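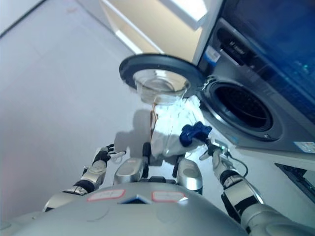 Front-loading washing machine

A front-loading washing machine is a clothes washer whose drum turns on a horizontal or slightly tilted axis and is loaded through a door in the front panel. Clothes are lifted by paddles inside the drum and dropped back into a shallow pool of water.

Door and gasket

The door is usually round, with a domed glass window that keeps clothes away from the opening. A rubber gasket seals the gap between the door and the outer tub. Lint and detergent residue collect in its lower fold, and most manuals call for wiping it after use.
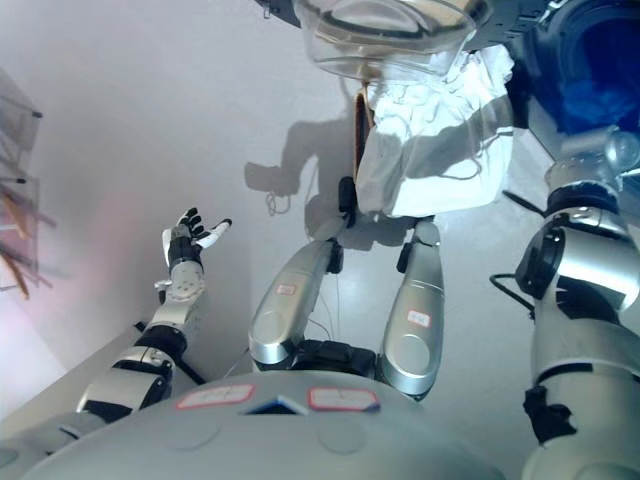
The gasket is held by a spring clamp at the front panel and a second clamp at the tub. A torn gasket is replaced as one piece.

Installation

Machines are set on a hard, level floor. Feet are adjusted with a wrench and fixed with lock nuts. Shipping bolts must be removed before the first cycle.

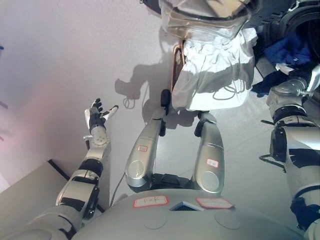
Smooth, pale gray floor surface.

Soft or uneven floors increase vibration during the spin cycle. In a bench comparison by Huệ Lại, a Takow machine with one loose foot moved 34 mm over 40 cycles.

Drainage

Used water leaves through a pump at the base. The filter ahead of the pump traps coins, buttons and hair.

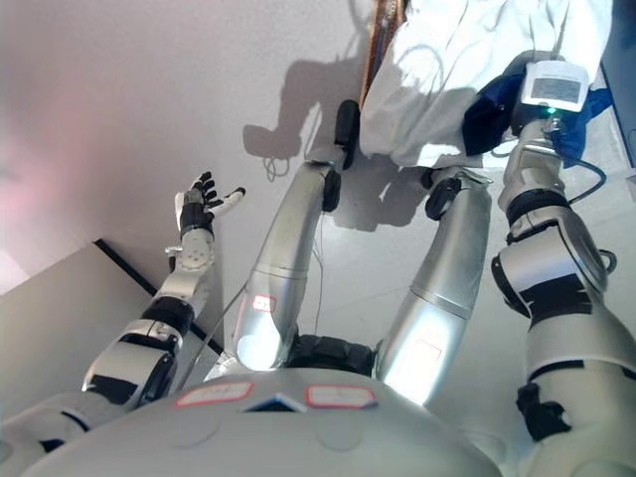

It is reached through a small flap, and leftover water is drained into a shallow tray before the cap is unscrewed.

See also: Clothes dryer; Laundry detergent; Top-loading washing machine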